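Rapport d'essai

Le laboratoire de qualification de la société Branance occupait, au dernier étage de l'ancienne filature, une suite de pièces que l'administration désignait encore sous le nom de logement témoin. Sânziana Mocanu y exerçait les fonctions de rapporteur. Il lui revenait d'établir, pour chaque matériel soumis à l'épreuve, un avis motivé en trois parties : les faits constatés, les réserves, la conclusion. Elle n'avait jamais dérogé à cet ordre.

Au mois de décembre, deux préhenseurs furent inscrits au programme. Le premier, présenté par la maison Altano, comportait deux mors parallèles et une notice de 16 pages. Le second, de marque Trondlow, possédait des doigts articulés sous une gaine noire fermée par une sangle. Le protocole prévoyait, pour l'un comme pour l'autre, le retrait d'un linge placé dans le tambour d'une machine à laver, dans un délai de 18 secondes, sans dommage pour le joint.

Dorin Vlad, chef des essais, tenait pour Altano. Il avait signé la commande et ne s'en cachait pas.

– Les mors ferment droit, déclara-t-il à l'ouverture de la séance. Je demande que cela soit consigné.

– Cela figurera aux faits constatés, répondit Sânziana Mocanu.

Les mors fermaient droit, en effet. Ils pincèrent le tissu par un pli, le perdirent au passage du joint, le reprirent et le perdirent de nouveau. Teodor Pascu, au pupitre, énonçait les durées d'une voix égale. Au troisième essai, il cessa de regarder son supérieur en les donnant.

On procéda au changement d'outil après la pause de midi. L'opération fut longue, une vis de la bride ayant roulé sous la machine, et Petrică Mihăilă dut s'étendre sur le sol pour la récupérer. Il se releva avec la vis et une pièce de monnaie étrangère, qu'il remit au rapporteur. Elle hésita sur la rubrique dont relevait l'objet et le rangea dans son plumier.

Le préhenseur Trondlow se présenta devant l'ouverture à quinze heures. Ses doigts descendirent vers le linge jaune, puis se refermèrent sur le caoutchouc.

– Il tient le joint, dit Dorin Vlad. Arrêt, je vous prie. Réserve majeure.

Teodor Pascu suspendit le mouvement. Il fit observer que le linge se trouvait plus haut que la consigne ne le supposait, et que la commande, identique pour les deux outils, avait été réglée sur la longueur des mors Altano. L'écart était connu. Il l'avait signalé dans une note, restée sans suite.

– À qui cette note était-elle adressée ? demanda Sânziana Mocanu.

Le chef des essais considéra un moment la fenêtre.

– À mon service, dit-il.

Elle fit prendre la vue réglementaire avant que rien ne fût déplacé, et rédigea elle-même la légende.

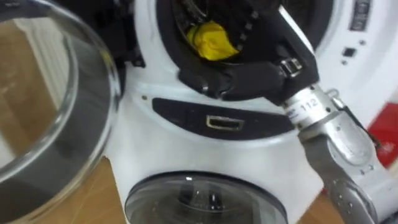 Préhenseur à gaine noire, doigts refermés sur le bord du joint ; linge jaune dans l'ouverture supérieure.

Il restait à écrire la suite. Le procès-verbal portait le numéro 3 579, et tous ceux qui le précédaient avaient été approuvés par Lucian Neagu, directeur de l'établissement, sans une question. Celui-ci le serait de même, quelle qu'en fût la teneur. Dorin Vlad le savait. Il s'attarda près de la porte, son manteau sur le bras, et s'enquit avec courtoisie de l'heure à laquelle elle pensait avoir terminé.

– Lorsque les deux essais auront été conduits dans les mêmes conditions, dit-elle. Monsieur Pascu voudra bien reprendre le réglage.

– Ce soir ?

– La salle nous est attribuée jusqu'à vingt heures.

Il parut sur le point d'invoquer le règlement, dont il connaissait les articles mieux que personne. Puis il reposa son manteau sur le dossier d'une chaise, s'approcha du pupitre et demanda à Teodor Pascu de lui lire la note, depuis le début. Petrică Mihăilă alla fermer la porte du couloir.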